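Gremdale Feng Shui Fair, July

We got to the Bennani hall at 11 and paid at the door. The fair filled the ground floor and most of the stalls sold what you would expect - wind chimes, coins on red thread, crystals, a few compasses. Parking is tight, so use the lot behind the post office.

Fengying Tan gave the morning talk on dining rooms. She covered where to seat guests, why she keeps mirrors off the wall behind the host, and why she likes round dishes. She took questions for 34 minutes and stayed on afterward. 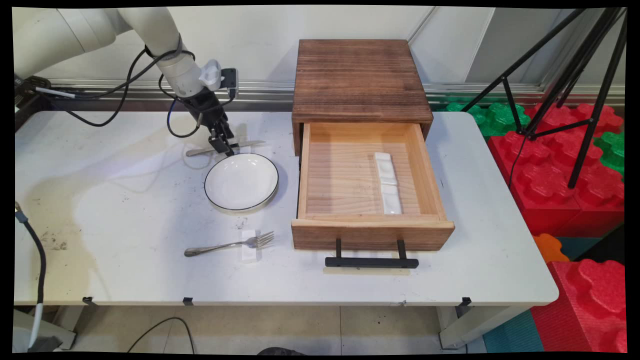
Round plate with a black rim, knife and fork, white tabletop.

After lunch I went through the Mello stand, which had three kinds of luopan compass. The large one was more than I wanted to spend. Handoveo had incense and door charms, but the line was long and I skipped it.

Entry covers both floors. The upstairs room was readings only, booked in advance, and it was full by noon.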